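Kendermont Fund: Remote Teaching of Kitchen Tasks
Second progress report, covering the work up to the end of September

Hello again, and thank you for the kind comments on the first report. You asked for less about the software and more about what we do all day, so I've tried to write this one the way I'd tell it over a cup of tea.

Where we've got to

We have 237 finished demonstrations in the bank. When I last wrote we had the simulated kitchens up and running but hardly anything worth keeping in them, so I'm really pleased with that number. A demonstration, for us, is one complete go at a task by a person driving the two-armed robot through a headset and a pair of hand controllers. The person moves, the simulated robot moves with them, and every joint position gets saved alongside what the robot's cameras see. Later on the learning software (we call ours Girard) tries to copy it.

The target in the grant was 50 kept demonstrations per task, and we have reached that on three of them. The fourth is the tray task and it's lagging — more about that further down.

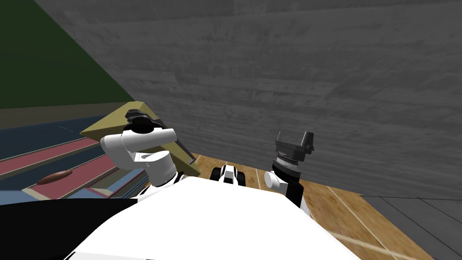 The biggest change since the last report is how we begin a run. We used to let drivers start from wherever the arms had been left, and it made a right mess of the data. One run would begin with the arms tucked in, the next with one of them halfway across the room, and Girard spent its effort learning how to get out of awkward corners. Now each driver raises both arms, opens both grippers and holds still for a moment before setting off. It sounds like such a small thing! But the copied movements are much smoother for it, and the drivers say they like having a proper beginning as well.

We also moved over to the Odov room sets during the summer. These are kitchens with different walls, floors and layouts, and we can swap one for another between sessions. I'd budgeted a fortnight for the move and it took us nearly twice that, mostly because the hand controllers needed setting up again for every room height. That's fixed and we shouldn't have to do it twice.

The fridge task

I'm happiest with this one. The driver brings the robot up to the fridge, lines up a gripper with a handle and pulls the door open without dragging the whole body round. New drivers nearly always come in too close, and then there's no room for the door to swing. We now ask them to stop short and reach, and most of them have the knack by the end of their first morning. 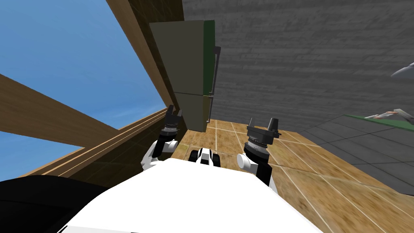
Both arms raised in front of the green fridge, remote driving session.

The view takes some getting used to. What the driver sees follows the robot, so if the robot is tilted then the whole kitchen is tilted too, and a couple of our drivers felt queasy in the early weeks. We cut sessions to 40 minutes with a proper break after each one, and I haven't had a complaint since. It does mean fewer runs in a day. I think it's a fair swap, and the runs we do get are better, but you'll see it in the hours when you go through the figures.

The tray task

Right, the awkward one. The robot has to reach down over a wooden-edged tray and pick up something small, and the trouble is that from the gripper's own camera the thing you're after disappears behind the gripper just when you most need to see it. Drivers slow down, wobble, back off and try again. All that dithering gets saved, and Girard copies the dithering beautifully.
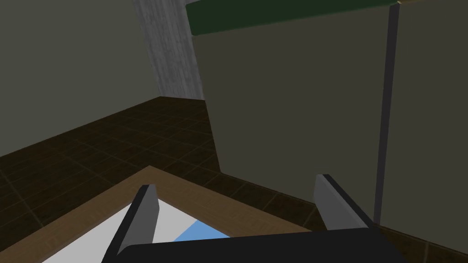
Report by the Project Lead, Prundent Remote Teaching Group

We've tried two things. The first was giving drivers a second view from higher up, shown small in the corner of the headset. It helped the experienced ones and muddled everybody else. The second was asking people to come down with the fingers wide open and close them only when they'd stopped moving. That has worked better, and I'd like to carry on with it through the autumn before we change anything else. We've also started marking the hesitant stretches in each run so they can be left out of the training, though it's slow work and I'm doing most of it myself in the evenings.

Money and hours

We're slightly under on equipment and slightly over on driver time. There is £900 left in the equipment line, and I'd like your permission to move it across to pay for extra sessions on the tray task. The controllers we have are holding up well and I can't see us needing another pair this year.

What's next

More tray runs, mainly. After that I want to start on tasks where one hand steadies something while the other does the work, which our drivers have been asking to try for ages. I'd also like to have a few people from your office in to drive the robot for an afternoon, if you fancy it. Bring flat shoes, and don't have a big lunch first.

If you could let me know about the £900 before the October sessions are booked, that would be a great help.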